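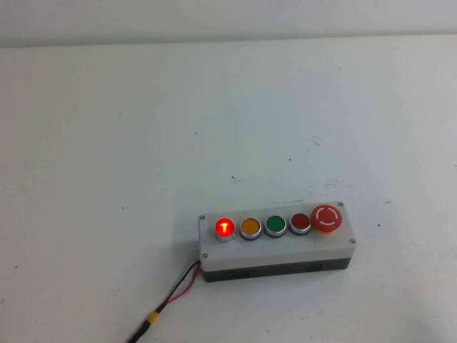 Ticket: Push-button control station, cover won't sit flat after rewiring
Site: Trelside workshop, bay 2
Category: Electrical / controls
Priority: Normal
Status: Closed

Reported problem

The control station for the roller conveyor stopped responding to the stop button now and then. Start worked every time. After the unit was opened and a wire was moved, the cover no longer closed evenly on the base. There is a gap at one end and the buttons feel stiff on that side. The conveyor is locked out until this is sorted.

The enclosure is a two-part type, light gray upper housing on a dark base, with a screw at each corner. It came from Ocampo as a prewired unit. No drawing was in the box.

First reply, 8:40 a.m.

Please confirm the supply is isolated and locked before doing anything else. Then:

Take out all 4 corner screws and keep them together.
Lift the upper housing straight up. Don't pull on it, the wires are short.
Check whether a wire is lying across the rim of the base.
Look at the rubber seal, if one is fitted, and see if it has rolled out of its groove.

Send back what you find.

Update from site, 10:15 a.m.

Isolated and tagged. Control circuit is 120 volts, tested dead at the terminals. Opened the box on the bench. One wire from the stop contact was trapped between the base and the cover at the right-hand end. Insulation is flattened but not cut through. Seal is in its groove.

One corner screw was hard to get out. It had gone in crooked and there is plastic in the threads.

Second reply, 10:50 a.m.

The trapped wire explains the gap. It doesn't explain the stop button, which was acting up before the box was opened. Replace the flattened wire, don't tape it. While the box is open, put a meter across the normally closed stop contact and press the button slowly ten times. It should open every time and close every time.

For the screw, clean the threads with a brush. When you put it back, turn it backward until it drops into the old thread, then tighten by hand. No power driver on these.

Update from site, 1:30 p.m.

Wire replaced. Stop contact failed to close again on three of the ten presses. Wiggling the contact block made it come back. The block was not fully clipped to the back of the button.

Unclipped it, cleaned it, pushed it back until it clicked. Repeated the test twice, no misses. To be safe we would still like a new block. Skanbridge lists one under their part 31, but the clip looks different in their catalog.

Third reply, 2:05 p.m.

Don't order the Skanbridge block. The clip has to match the button body. Rumimov can supply the right one and it has been added to the next parts order.

Route the new wire along the inside wall of the base, away from the corner posts. Start all the screws by hand before tightening any, then go corner to opposite corner. Stop when the cover meets the base.

Update from site, 3:20 p.m.

Cover is down evenly, no gap. All the buttons move freely. Power restored, start and stop tested with the conveyor empty and then loaded. No faults.

Closing notes

Cause: loose contact block on stop button. Second fault (pinched wire) came from reassembly.
Parts used: one length of control wire.
Parts on order: one contact block, normally closed.
Follow-up: fit new block in March during the planned shutdown. Open a new ticket if the stop button misses before then, and lock out the conveyor.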